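Querida Halldóra:

Te escribo con el avance de agosto y, como siempre, empiezo dándote las gracias por la paciencia, que este trimestre ha sido mucha. La partida de equipos va bien: hemos pagado las dos pinzas de mano a Singhal y nos quedan más de 400 euros, que nos gustaría guardar para almohadillas de repuesto —las puntas de goma azul son lo primero que habrá que reponer.
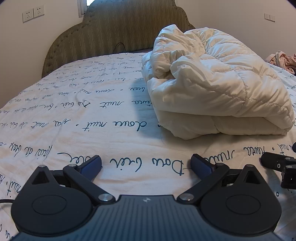
Foto: Proyecto Prastdale

El trabajo en dormitorios, con sábanas estampadas y edredones acolchados, sigue siendo el que más horas nos pide, y Eylül Başaran ha apuntado ya 41 sesiones. Para el próximo tramo te pediríamos 953 euros: cables, tornillería y un maletín decente para los traslados a Clestska. El brazo fijo, con todo el cariño que le tenemos a la idea, preferimos dejarlo para el año que viene, cuando sepamos mejor qué alcance necesita.

Un abrazo grande de todo el equipo, y quedo pendiente de tu visto bueno.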